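Grarkero display notes - README

2 min read
October - by the Grarkero maintainers

## Summary

Grarkero mirrors a games console to a second screen over the home network. This file covers the capture log recorded with it at Lekby, and the settings needed to reproduce the results.

## Contents

The log holds 1,154 sessions in plain CSV, one row per session. Columns are resolution, refresh rate, link type, mean delay and dropped pictures. 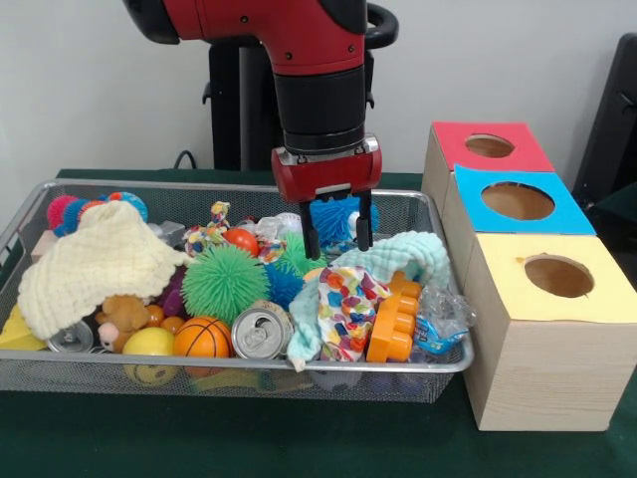
Delay is given in milliseconds and measured from button press to screen change. Rows with a blank delay field failed to connect and should be left out of averages.

## Setup

1. Put the console and the laptop on the same router.
2. Turn on remote play in the console settings.
3. Start the receiver with `grarkero --listen`.
4. Enter the code shown on the television.

The receiver drops the link after 18 seconds without a signal. Change this with `--timeout`.

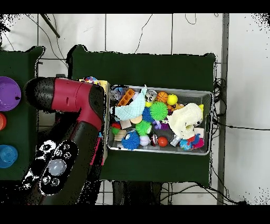

Wired sessions used a Coppens switch with default settings. Wireless sessions used the 5 GHz band only - the older band was tried and gave too many gaps to be of use.

## Known problems

- Sound drifts when the laptop is on battery power.
- HDR is ignored and colours look washed out.
- Version 2 log files lack the link type column. 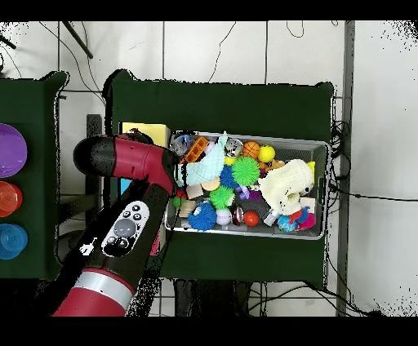

To convert old logs, run `varkuvton-merge` on the folder and check the header row before loading.

## Related

- Varkuvton log tools
- Receiver options in full
- Using a capture card instead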